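Setting Out the Refreshment Table: Notes from the Tiltomel Reading Room

Posted 1 October 2022 by Domnica Tănase

Readers of this page will be aware that the reading room at Tiltomel reopened its refreshment corner in September. I have been asked on several occasions to set down how the table is arranged, and the present entry is intended as a record of current practice. It covers the snacks and cold drinks only. Tea and coffee remain the responsibility of the front desk and will be addressed separately.

The previous arrangement consisted of a single long shelf on which everything was placed in the order in which it was delivered. Visitors were required to lift one item in order to reach another, and goods near the wall were frequently overlooked until their dates had passed. When the shelf was removed for repainting, I took the opportunity to propose a table, and the proposal was accepted with a modest allowance of 40 dollars for trays and baskets. The clear stands were already in our possession, having been purchased some years ago for a book fair and stored with the folding chairs.

General principles

Each kind of item is to have one place. Items that stand well on their own are placed on tiers, and items that slide or roll are placed in something with a rim. Wrapped goods are turned so that the name may be read by a person standing at the table. These rules are simple, and I have found that most disagreements about the table can be settled by referring to them.

Chocolate bars are placed on an upper tier of a clear stepped stand, end to end. I had at first laid them in a basket, where they became mixed with everything else and were difficult to tell apart. On the stand, the wrapper is visible at once. Smaller dark packages go on the tier directly beneath, upright where they will stand. 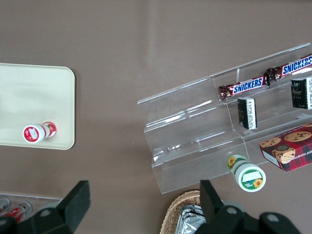 The question of where to put the stand was considered at some length. It was first positioned square to the table, in keeping with the furniture. I have since come to prefer it at an angle, as a visitor approaching from the door then has a clear view of every step. My colleagues at Brerari, who maintain a similar corner in their waiting area, hold the opposite opinion and keep theirs strictly parallel to the wall. I respect their position and do not intend to adopt it.

The large beige tray is kept for serving. It is the one piece on the table that should never be filled in advance. A visitor who wishes to take several things to the reading desks may assemble them there first, and staff may use it when bringing refreshments to a meeting. I would ask that it be returned to the table after use. On two occasions last month it was found in the map cabinet.

Cold drinks

Bottles are kept on a tiered rack at the back of the table, with the higher row behind the lower. An opening order of 24 bottles was placed through Procházka, our usual supplier, and the remainder are held in the pantry until required. The rack should be replenished from the pantry at midday. Whoever replenishes it should bring the older bottles forward before adding new ones.

There has been a request to offer fruit juice in cartons. I have no objection in principle. The cartons supplied for trial were, however, too wide for the rack, and a narrower kind has yet to be identified. Suggestions may be left with the front desk.

Trays and baskets

The round baskets were obtained from Bristness, a household shop two streets from the reading room, and were selected after a comparison of 3 different sizes. The medium size was chosen. A sandwich in its wrapper rests comfortably in one of them and can be picked up without disturbing anything else. Sandwiches are brought out late in the morning and are not to remain on the table past the middle of the afternoon.

Foil food containers are stacked together in another basket. They have a tendency to lean, and I no longer attempt to correct this. Boxed snacks and bags of rice crackers share the white tray, with the boxes kept together toward one end and the bags given whatever space is left. The bags are light and will otherwise travel across the table whenever the door is opened.

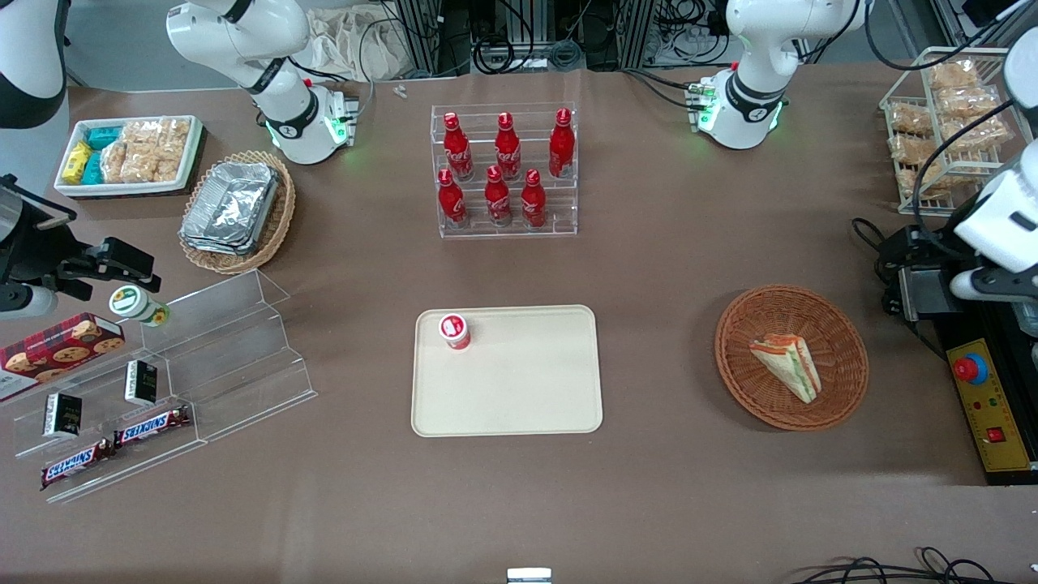
Cleaning is carried out at closing time. The tabletop is brown with a matte finish, and it has proved forgiving of fingerprints, although crumbs show clearly on the beige tray. A damp cloth is sufficient for both. The clear stands require more care. A dry cloth leaves fine scratches, and paper towels leave lint along the edges of the steps. I use a soft cloth with a little dish soap and allow the stands to dry upside down on a towel overnight.

The wicker should not be washed. Crumbs may be shaken out over the trash can, and a small brush is kept in the second drawer for anything that remains between the strands.

Costs and records

Purchases are entered in the green notebook in the pantry. The notebook has columns for the date, the item and the amount paid, and I would be grateful if the third column were completed as faithfully as the first two. Our supply of paper napkins, delivered in a carton of 1000, should be sufficient until spring. Please do not reorder them.

A revised sheet showing the place of each item will be taped inside the pantry door next week. Staff who wish to propose changes to the arrangement should write them on the back of the present sheet before it is taken down.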